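2025-08-10, reading workshop, Jarness room

Third session on the Skinthorpe novella. Fasil has finally conceded that the governess isn't mad, only badly paid. I'd been saying so since June and got no credit for it.

Went back over the letters in chapter 2. The first edition has 21 of them, the Sidville reprint drops two without a word, and both of the missing ones are in the sister's voice. Roxana calls that censorship. Ona calls it a lazy typesetter. My money's on the typesetter, though I'll footnote Roxana's theory because it makes for a better footnote.

Yatziri's draft leans hard on "the domestic" as a category. Pencilled "whose?" in the margin three times, then rubbed one out to seem reasonable.

Still to do: check the colour of the shawl (grey in the manuscript, green in print), chase the photocopy of item 2227.

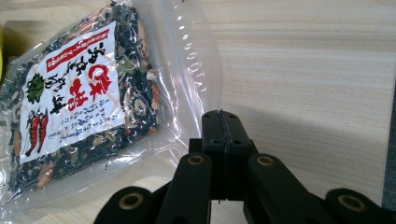
Why does the sister stop writing after the wedding? Her brother-in-law takes over the household post, and from that chapter on every letter passes through his study first.

Evaristo wants this as our opening paragraph. Fine, but he can write the transition.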